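Two-tier shelf

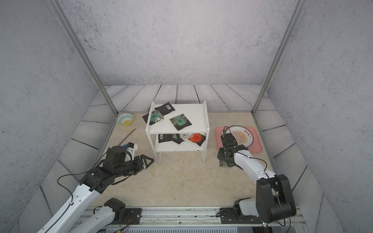 Definition and use

A two-tier shelf is a small, freestanding piece of household furniture with two horizontal storage surfaces, one above the other, carried on four legs. It is used mainly for goods that are light, flat and often reached for, such as tea packets, snack packets, instant drink powders and dried soup. Larger versions serve as side tables or shoe racks. Smaller versions are placed on a counter, inside a cupboard or directly on the floor.

The type differs from a bookcase in that it has no fixed back, and from a cart in that it has no wheels. Both surfaces can be reached from several sides, so the shelf need not stand against a wall.

Construction

The usual form consists of a top panel, a lower panel and four legs. White is a common finish, and plain white panels are sold by many makers without further decoration. The legs may be solid, hollow or cut from flat panel stock. In most models the lower panel is fixed at a single height, although some allow it to be moved to one of several positions.

Many two-tier shelves are sold unassembled. Assembly normally involves joining the legs to the lower panel first and adding the top panel last. A shelf that rocks after assembly should be loosened, set on a level floor and tightened again.

The load that a shelf can bear depends on the material and on the joints. The Clestell, a compact model intended for kitchens, is rated by its maker at 8 kilograms for the top surface. Packets of tea and snacks place very little weight on a shelf of this kind, and the available area is generally used up long before the load limit is reached.

Arrangement of packets

Flat packets may be stored upright in a box or laid directly on the shelf. Laying them flat requires no additional container and leaves the printed front of each packet in view. The method has two drawbacks. Packets take up more surface when laid flat, and they slide easily over one another, so that a corner may come to hang over the edge of the panel.

A single row on the lower tier is the simplest arrangement. Each packet is given its own place, with the printed side up, and overlapping is kept to a minimum. Dark packets with similar printing are difficult to tell apart at a glance, especially when the barcode side faces upward. Placing a packet of a strongly contrasting color, such as red or white, between dark ones makes the row easier to read.

The top tier is generally kept for the packets in current use. Some households reserve part of this surface for preparation and store all packets below. Others divide the two tiers by type, with tea on one and snacks on the other.

In his household manual The Small Pantry, Kjell Tangen recommends that the contents of an open shelf be taken down and sorted every 30 days. Packets past their printed date are discarded, and those closest to it are moved to the top. Tangen also advises against storing opened packets on an open shelf, as they lose their aroma and may attract insects.

Related items

Two-tier shelves are often used together with small bowls and trays. A bowl with a patterned rim may hold sugar, nuts or the contents of an opened snack packet. A rectangular tray is used to carry several packets at once, or to keep them together while the shelf is being cleaned. Trays in bright or pastel colors, including pink, are widely available.

Knives and other long blades should not be stored on an open shelf among packets, where they may be covered and overlooked. They belong in a block, a rack or a drawer fitted for the purpose.

Care

Panels are wiped with a soft, slightly damp cloth and dried afterward. Tea dust and crumbs gather mainly at the points where the legs meet the lower panel. Abrasive powders dull a white finish and should be avoided. Stains left by spilled tea are treated with a mild solution of dish soap.

Shelves used on the floor should be lifted, never dragged, when they are moved. Felt pads under the legs protect wood and stone surfaces and reduce noise.

Commercial history

The Prurkisard workshop produced a two-tier kitchen shelf in an initial series of 800 units, sold through local hardware dealers. A second series of 3000 followed, with thicker legs and a slightly deeper lower panel. The Tabrizi model, introduced later by the same workshop, had a raised lip along the edges of both tiers to keep packets from sliding off. The lip made cleaning more difficult, and the feature was dropped from the Callska, which returned to flat panels.

See also

Side table
Spice rack
Tea caddy
Pantry
Serving tray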